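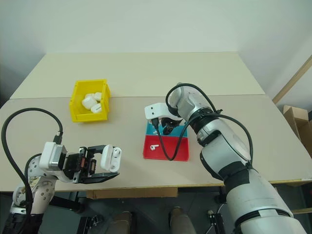 Figure 4. Small white cases in an open yellow bin, light beige tabletop.

4.2 Missed passes at low elevation

The pass log first. Between them the two stations, Tandby and Pridden, were scheduled for 3886 passes of Skuver over the trial. Every scheduled pass has a row in the log, wether or not anything was heard. A pass counts as heard if at least one beacon frame decoded with a good checksum. One frame only, so a generous test. We kept it because the earlier tests at Tandby used it and we wanted to compare like with like.

Most of the misses are low ones. Passes that never climbed above 20 degrees were missed far more often than the rest, at both sites, in all weathers. No surprise there – longer path, more air, more rooftops. What we did not expect was how uneven the misses were by direction. Tandby does badly to the north-east and fairly well everywhere else. Pridden is poor all along the south, where the hill is, and then has a second bad patch to the west that the hill cannot account for. The western patch shows up in both the morning and the evening passes, so we don't put it down to local traffic or to anyone's working hours.

Noise in the 400 MHz band was our first guess for the western patch. We swept the band from the roof at Pridden on a Monday evening and again the next morning. Floor a little higher to the west both times, but not by enough. Second guess was the rotator. Bittencourt (Arlindo, who built the Pridden mount) found slack in the azimuth gear, worse after the mast had been turned back through north. On a pass that starts in the west the dish is often just home from exactly that turn. So it begins the pass pointing a bit wide and stays wide until it has caught up. We think this is most of the effect. Not all of it.

The gear was packed with a shim in October and the passes after that are marked in the log. Misses to the west dropped. Too few passes since then to put a firm value on it, and the orbit had also shifted a little by that point, so the before and after sets don't cover quite the same tracks. We report them seperately for that reason and do not pool them.

Orbit elements are the other source of trouble. Both stations pull fresh elements overnight through Barbosa, our scheduler, and Barbosa will carry on with the old set if the fetch fails. It did not warn us. For one stretch Tandby ran on stale elements for days before anyone looked. The pointing was fine, the beam is wide enough to forgive it, but the Doppler correction was late and the receiver spent the first part of each pass tuned off to one side. High passes got through this, there being plenty of time left. Short low ones did not. Those rows are kept in the log with a flag, and left out of the elevation results. A check on the age of the elements has been added since.

Weather, briefly. Rain made little odds at this frequency, as expected. Wind did matter at Pridden, in gusts, and only before the shim. Snow on two days at Tandby, no missed passes we would blame on it.

One further point on the test itself. Had we asked for a full telemetry block and not a single frame, the low passes would look worse still, and the gap between the sites would widen. We reran the first 100 rows of the Pridden log that way as a check. Same pattern by direction, lower numbers throughout. The stricter test is used in 4.3, where the payload data is what counts.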